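Projektbericht: Ebenheit und Reflexionsverhalten beschichteter Arbeitsplatten
Studienprojekt Fertigungsmesstechnik, Projektgruppe Stellance
Stand: 30. März 2019

1 Aufgabenstellung

Die Werkstatt am Standort Geltham ersetzt ihre Labortische. Zu untersuchen war, ob weiß beschichtete Platten des Lieferanten Pivulbridge die geforderte Ebenheit einhalten und wie stark die Oberfläche bei seitlicher Beleuchtung blendet. Als Vergleich diente eine ältere Platte aus dem Bestand, im Folgenden als Referenz bezeichnet.

2 Prüflinge und Messmittel

Geprüft wurden 46 Messpunkte je Platte. Die Punkte liegen auf einem regelmäßigen Raster, der Randbereich blieb ausgespart. Die Höhenabweichung wurde mit einer Messuhr auf Brückenstativ aufgenommen, Auflösung 0,01 mm. Für den Glanzgrad stand ein Reflektometer mit 60°-Geometrie zur Verfügung, für die Beleuchtungsstärke ein Luxmeter aus dem Bestand des Instituts. Die Auswertung erfolgte in einer Tabellenkalkulation mit dem Vorlagenblatt Esquivel, das die Ausgleichsebene nach der Methode der kleinsten Quadrate bestimmt.

3 Durchführung

Die Platten wurden auf drei Punkten gelagert, damit keine Verspannung durch das Untergestell in die Messung eingeht. Vor jeder Messreihe wurde die Messuhr auf einer Richtplatte genullt. Die Beleuchtungsstärke auf Plattenhöhe betrug 3000 lx – ein Wert oberhalb des üblichen Arbeitsplatzniveaus, gewählt für eine deutliche Trennung von diffusem und gerichtetem Anteil.

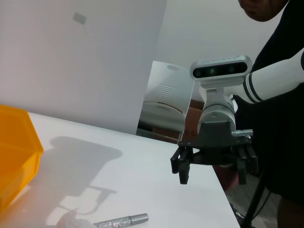

Abb. 1: Weiße Tischfläche mit Roboterarm, Parallelgreifer geöffnet

Jede Messreihe wurde sechsmal wiederholt. Eine Reihe an der Referenzplatte musste verworfen werden, weil das Stativ nachweislich verschoben worden war; sie wurde am Folgetag vollständig neu aufgenommen.

4 Ergebnisse

Die neue Platte zeigt eine Ebenheitsabweichung von 0,31 mm über die gesamte Messfläche, die Referenz 0,74 mm. Zulässig sind nach Lastenheft 0,50 mm. Das Maximum der Abweichung liegt bei der neuen Platte nahe der Mitte, der Verlauf ist leicht konkav. Bei der Referenz fällt die Fläche zur vorderen Längskante hin ab.

Beim Glanzgrad kehrt sich das Bild um. Die neue Beschichtung erreicht 38 Glanzeinheiten, die Referenz 22. Bei flachem Lichteinfall bildet sich die Leuchte auf der neuen Platte als begrenzter heller Fleck ab.

5 Fehlerbetrachtung

Der größte Einzelbeitrag zur Messunsicherheit stammt aus der Durchbiegung des Brückenstativs. Der Temperatureinfluss wurde rechnerisch abgeschätzt und vernachlässigt. Nicht erfasst ist das Langzeitverhalten unter Last – hierfür wäre eine Auslagerung bis mindestens September erforderlich.

6 Bewertung und offene Punkte

Die Ebenheitsforderung ist erfüllt. Für den Glanzgrad enthält das Lastenheft keinen Grenzwert; die Gruppe schlägt höchstens 25 Glanzeinheiten vor. Der Mehrpreis der matten Ausführung beträgt laut Angebot 185 Euro je Platte. Ein Muster dieser Ausführung lag bis zum Abschluss der Messungen nicht vor.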